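6 February 2025
From: Maarten Vermeulen
To: the list
Re: Re: Gritel open day - anybody going?

Luuk Van den Broek wrote:

> Frans and I can't make the Gritel thing after all. If anybody on
> the list does go, could you write up what they show on cloth? The
> invitation said "household textiles, live" and I would like to know
> whether that means a robot folding a shirt or a man in a nice
> sweater talking about a robot folding a shirt. Also whether they
> say anything about the hand-held grippers, how many people they
> have collecting, and if the fingers are still the old flat ones.
> Wouter claims they changed them in August.
>
> Parking tips welcome too.
>
> Luuk

Luuk, all,

I went. It was both. The man in the nice sweater came first and had slides, and the robot came second and had a shirt.

Parking first, so it doesn't get lost: don't use the lot the invitation tells you to use. It belongs to the gym next door and they are serious people. Go past it, turn in behind the loading dock, and walk back through the rain.

The building is smaller than I expected from the website. You sign in on a tablet, you get a sticker with your name on it, and mine said Martin. There was coffee. The opening talk was done by Frans Goossens, who used to be at Jalex and still says "we" when he means Jalex, which made the comparison slides hard to follow. The short version is that they have stopped driving the arms by remote control for most of their training data and moved nearly all of it to hand-held grippers. He put up one number, 3179 recorded cloth tasks, and left it up for a long time. I asked what counted as a task and the answer was that a fold is a task, and picking up the thing you want to fold is sometimes also a task. So divide by whatever you feel is fair.

Then the arm. The shirt demo ran 4 times while I was in the room. Two of those ended in something I would wear to work. One ended in a sort of bundle, which the arm patted flat and presented to us with great confidence. On the remaining run it took hold of two layers where it wanted one, and the engineer reached for the stop button in the manner of a person who has reached for it before. To their credit they left that one in and talked about it. Picking one layer from a stack is still the hard part, and they said so plainly. A lady in the front row asked if it does fitted sheets. It does not do fitted sheets.

The part I'd go back for was the collecting station, off to the side, which got maybe a tenth of the crowd. You get a gripper in your hand, a table, and a towel, and you do what the sheet says: find a corner, pinch the hem, lift, fold over, let go. Wouter Van der Linden was running it (same Wouter, he says hello and that he was right about the fingers). They are plain upright black blocks now, and they close tight on a thick hem. He told me the thin rounded ones lost the edge too often. Brass bushings in the linkage, for those who were arguing about play in the joints last summer. I wiggled it and it felt fine to me, but I am not a measuring instrument.

It's harder than it looks. I have folded towels for most of my life without any complaints, and with the gripper I was as good as a polite bear. You lose all feeling for how much cloth you have. You close, you think you have the corner, and you have a loop of hem next to the corner, and the corner itself is waving around over there. Wouter says new people take 91 seconds on average for the first towel and that the number drops fast after that. He did not write mine down, or he did and was kind enough to turn the clipboard over.

He also showed me the labeling tool, Zuvodik, on a laptop. Each recording gets cut up into grasp, lift, move, release. I asked what they do with the clumsy ones and he said they keep a good share of them, including the regrasps, so the arm gets to see what a person does after a bad pinch. I find this comforting, as it means I have contributed.

Questions I couldn't get answered: what it costs, when it ships, and whether the Chisholm people are still involved. On the last one, two employees gave me two different answers within earshot of each other. Head count on the collecting side was "growing."

Luuk, if you and Frans want to try the station, Wouter said to mail him directly and he'll set up a table for you outside of open day hours. Ask for a towel with a thick hem. The thin dish cloths are for advanced students. I have a spare copy of the handout too, the one with the finger drawings, and can drop it in the mail if you send me an address - the drawings are better than the text.

Does anybody know if the other Frans, Van Hecke, is still doing his write-up on single-layer picking? He was going to post it here and I'd like to hold it next to what I saw.

Maarten

Contact the list owner | Copyright remains with the individual posters | Back to top
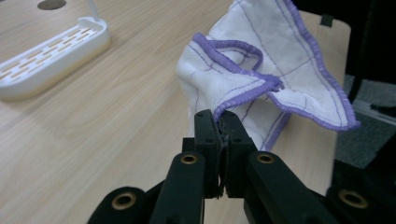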